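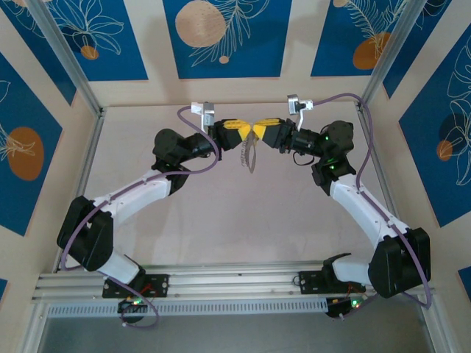
Best spot to watch bears responsibly near Bullness?

We're going up in February and I'd love to see bears or at least fresh tracks, but with a guide who doesn't bait them. Is it too early in the year? My mom is 70 and comes too, so no crazy hikes!

Posted by Macapagal

Stukov
Oh, you'll love it up there! February is mostly tracks, because the bears are still denning, but tracks in new snow are a thrill all by themselves. Ask for the lower Forkon trail. It's 3 miles, pretty flat, and your mom should be fine with poles. Groups are capped at 8, so book ahead. Before you pay, ask the guide straight out whether they use feed. A good one will happily talk your ear off about it (mine did, the whole way back!). I paid about 80 dollars.

trailmix_dad
go in may way better

bullness_local
Seconding Forkon! Keep dogs at home and stay off the side paths near the dens. Start at 8 in the morning, the light is gorgeous then.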